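Urkcombe Votes to Keep Its Terrible Clock

Residents of Urkcombe have decided, by a margin of 141 votes, to leave the town hall clock exactly as wrong as they found it.

The clock has run fast for longer than most people in town have been alive. It gains through the morning, sulks after lunch and by suppertime is 30 minutes ahead of the rest of the state. Visitors miss nothing because of it, although they do tend to arrive early and stand outside the bakery looking hurt.

A proposal to replace the works came before the town in May, after the clock struck noon during a funeral that had been scheduled with some care to avoid it. The plan called for a new electric movement from Badura, a clock firm two counties over, at a price of $3000 including the removal of the pigeons. The town council recommended it. The council also recommended the parking meters, and people remember the parking meters.

Opposition formed quickly. Yard signs reading "Leave It Alone" appeared along Sisay Street, some of them recycled from the campaign against the roundabout, with the word "roundabout" painted over. Supporters of the repair had no signs, only a spreadsheet, and it was a good one.

At the public hearing, one speaker argued that a wrong clock teaches children arithmetic. Another said her late husband had proposed to her under it and had been early for the only time in his life. A third wanted to know why the library was closed on his day off and had to be told, twice, that he was in the wrong meeting. He stayed to the end and spoke again during the section on pigeons. 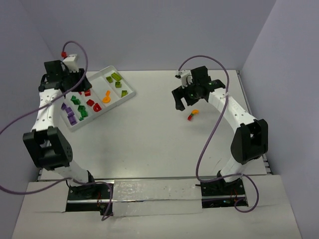 Will the clock get any maintenance at all now that the repair has been voted down?

The town will go on paying for winding and oiling out of the general buildings budget, as it does now, and the ladder inside the tower is due for new rungs before winter. The movement itself stays as it is, and the hands will be set to the correct time once a year, when the clocks go back. By the following week they are expected to have recovered.

Neighboring Gesberg, which replaced its own clock a few years ago and has been punctual ever since, took the result calmly. The town's newsletter ran a short notice congratulating Urkcombe on "a lively exercise in democracy" and printed the correct time underneath, in bold.

Badura has withdrawn its quote and says it would be glad to hear from the town again. The firm's inspection report, which anyone can read at the town clerk's office, calls the existing movement "sturdy" and "beyond explanation." Copies are free, with a limit of 2 per household.

The money set aside for the repair goes back into the general fund, where the council hopes to spend it on the drain outside the post office. A hearing on the drain will be held at town hall at 7 p.m. next month, once a date is settled. The notice asks residents to go by their own watches. Anyone who prefers to go by the tower is welcome to come in and help put out the chairs.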